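# Notes from the Small Thrones Desk

Hello again, everybody, and welcome to the March letter. A few of you wrote in after the last one to ask whether I was ever going to get back to the Pirnitcombe business, and I was a bit embarrassed to see how long I'd left it. So pour yourself something and settle in, since there's plenty to catch up on.

For newer readers (hi!), Pirnitcombe is the little hereditary chieftaincy I've been following on and off for years. It has no army, no parliament and no say over anyone's taxes. What it does have is a title, a hall, a herd, a piece of grazing land that everybody in three valleys has an opinion about, and a family that can't agree on who gets to sit in the good chair. The old chief died the winter before last. Under the custom, the elders should have named a successor once the mourning period was over, and the mourning period has now been over for 27 weeks.

The holdup is a letter. The late chief apparently wrote one, or dictated one, and depending on which cousin you talk to it names his daughter Adora, or it names his nephew, or it's a shopping list with a signature at the bottom. I have heard all three versions told with a completely straight face! The letter is in the hands of the family lawyers, a firm called Wattanapong, and they've said they will read it out when all the branches of the family are in the same room. The branches have so far declined to be in the same room.

I finally got Ansel Ambrose on the phone. He has been the hall's spokesman through two chiefs now, and he picked up at a quarter to six in the morning, my time, sounding like he'd been up for hours. I asked him straight out if Adora wants the job.

"She wants her father buried properly and the roof fixed," he said. "Ask me again after the roof."

I laughed, but I think he meant it. The roof of the hall leaks right over the place where the elders meet, and the repair money sits in an account that only a sitting chief can sign for. No chief, no roof. No roof, and half the elders say they won't come out for a meeting in the wet season. You can see how a person might get stuck.

The nephew's side has been busier. They held a gathering at the lower pasture last month, and his people put the crowd at 700. A reader who lives up the road from there tells me it was around 100, and that a good part of those had come for the beef. I wasn't there, so I'll leave both numbers on the table and let you pick. What I do know is that he gave a speech, that he wore his grandfather's cloak to give it, and that the cloak is going to be a problem. It's supposed to stay in the hall between chiefs. Adora's aunt has written to the elders asking how it got out, and as of this writing she hasn't had an answer.

I went back through my old notebooks to see how the last handover went, and I'd forgotten how messy that one was too. There were two claimants then, a walkout, a stolen drum (returned), and a coronation that started so late they had to do the oath by car headlights. People up there talk about it now as if it had gone off like a dream. Maybe in 20 years they'll be misty-eyed about this one. I do think there's a real difference this time, though, and it's the land. Last time the grazing wasn't worth fighting over. Now there's talk of a road coming through, and whoever holds the title gets to speak for the pasture when the surveyors show up. I don't want to say that's the whole story. I've met these folks and most of them care about the customs a great deal — some of them to a degree that would wear you out over dinner. But it's in the air whenever you talk to anyone under 50, and the elders know it.

There's a question about whether a daughter can inherit at all, and I get asked about it in almost every batch of mail. The short answer is that the custom isn't written down, so it depends on who's remembering. The longer answer is that there was a woman in the chair four generations back, by the name of Teda, and she held it for 8 years. Adora's supporters say that settles it. The other camp says Teda was only keeping the seat warm for a boy who wasn't old enough. There's a song about her, and I've now heard it sung both ways, with the verse about the boy and without it. My own feeling, for what it's worth, is that 8 years is an awfully long time to keep a seat warm, but I'm not an elder and no one up there is waiting to hear from me.

What happens next: the elders are due to sit again before the rains. Ansel thinks they'll ask the lawyers to open the letter with or without the full family, and if they do that I expect somebody will go to the magistrate to stop it. I'd love to be wrong. I'll write a short extra letter if there's any real news, so keep an eye on your inbox.

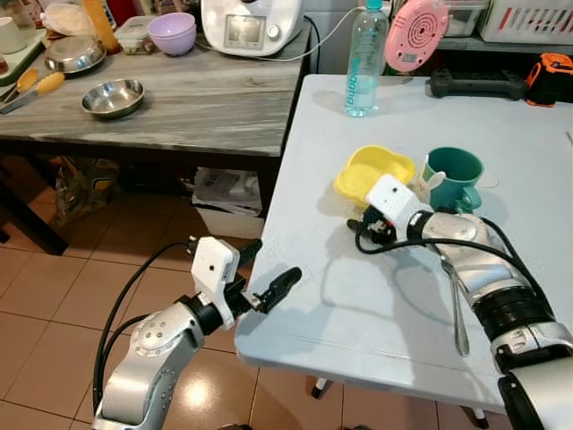 *Two robot arms at a white table, one with its gripper beside a yellow bowl.*

A couple of bits of mail before I go. Several of you caught me calling the nephew the late chief's brother's son when he's his sister's son, and in Pirnitcombe that matters a lot, so thank you and I'm sorry. I've corrected the family tree in the archive. And to the reader who asked for the beef recipe from the lower pasture: I tried, I really did, and was told very politely that it belongs to the cook.

Next month I'm hoping to get to the two sisters and the disputed bell tower, which I have been promising you for ages. If you've got old programs or clippings from any coronation, enthronement or installation, however tiny, please do send them along (copies are fine, keep your originals!). I read everything, even when it takes me a while to write back.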